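Workshop Notebook, Lamgate Test Kitchen
Entry: 2023-06-07
Subject: Chili vinegar, second series, salt and holding time
Entered by: Manee Saengthong

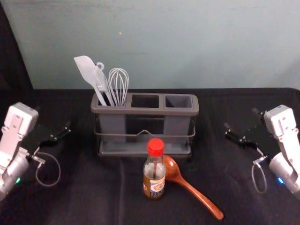
The first series was closed last week with the finding that the vinegar base was acceptable and the salt level was not. Tasters described the finish as flat. The present series keeps the base unchanged and varies salt and holding time only. Any member of staff who wishes to propose a change in the base is asked to enter it on the pending page and to leave the current jars alone until the series is complete.

Materials. Rice vinegar, one lot, from the Khamphan delivery. Dried red chilies from the same delivery, stems removed, seeds kept. Fine sea salt. Sugar was omitted throughout. Filtered water was used for rinsing only and did not enter any jar.

Preparation. The chilies were toasted in a dry pan over low heat until fragrant and then left on a tray to cool. Prasert Petchrat toasted the first portion and I toasted the second. The second portion came out darker. It was set aside for color comparison and does not form part of the series. A third portion was toasted by Prasert to replace it and matched the first closely enough to be combined with it.

Each jar received 80 g of toasted chili and enough vinegar to bring the contents to the shoulder. The vinegar was warmed to 80 C before pouring. The total vinegar drawn for the series was 3000 ml, measured into the large pitcher at the start of the morning. The remainder was returned to a clean bottle and labeled as opened. It should not be returned to the storeroom shelf.

Salt was added before the vinegar in jars A and B and after it in jars C and D. Jars A and C have the lower salt level, jars B and D the higher. The order of addition was Kalliopi Kouris's suggestion. She reports that salt added late sits at the bottom and gives an uneven first week. We did see undissolved salt in both C and D when the lids went on. Each was inverted several times and the salt was still visible at noon. A and B were clear at the same hour.

Scale. The Hulteo scale drifted during the weighing of jar C. It read 193 g on the empty weighing bowl, was cleared, and on the next placement gave a lower figure for the same bowl. It was moved to the stone counter and the bowl was weighed again until the reading held. Jar C was then started over. The discarded portion is not counted in the totals. I have asked Thanakorn Phuthong to check the scale against the reference weights before anyone uses it for the mustard work. Until he has signed the equipment page, please use the Findel scale, and note that it switches off quickly if left idle.

Acidity. Strips were used on the base vinegar only. The reading was the same as for the first series. The meter was not used, as its storage solution had run low and the probe had been standing partly exposed. New solution has been requested. Readings already entered for the meter in the first series stand as written, but I would like them repeated on the reserved samples when the probe has recovered.

Storage. All jars are on the second shelf of the dark cabinet, lids finger tight, labels facing out. The holding period is 14 days for the first tasting. Jars are to be inverted once each morning by whoever opens the room, with initials on the card taped inside the door. Please do not open them to smell. The lid of one jar in the first series was lifted daily by several people, and we could not say afterward what part of the change was due to that.

Tasting plan. Each sample will be strained through cloth and served at room temperature on plain steamed rice, with a second serving on cucumber. Water and unsalted crackers between samples. Napaporn Boonyarit will prepare the coded cups so that neither Prasert nor I will know which is which. The score sheet is the same as before, except that "heat" and "sharpness" are now separate lines. In the first series these were scored together and the comments show that tasters were using the line in different ways.

Addition, 3:40 p.m. Kalliopi asked whether the seeds should be kept. They were kept in the first series and are kept here for consistency. Her concern is bitterness after long holding. A small jar without seeds has been put up from the third toasting, at the lower salt level, marked E. It is for interest only and will not be scored with the others.

Addition, 4:30 p.m. Salt in jar D now fully dissolved. Jar C still shows a thin layer. This is the opposite of what I would have expected from the amounts, and I have checked the labels against the weighing sheet. They agree.

Outstanding: scale check (Thanakorn), probe solution, fresh straining cloth, a decision on the darker chilies, which are in the covered tray beside the sink.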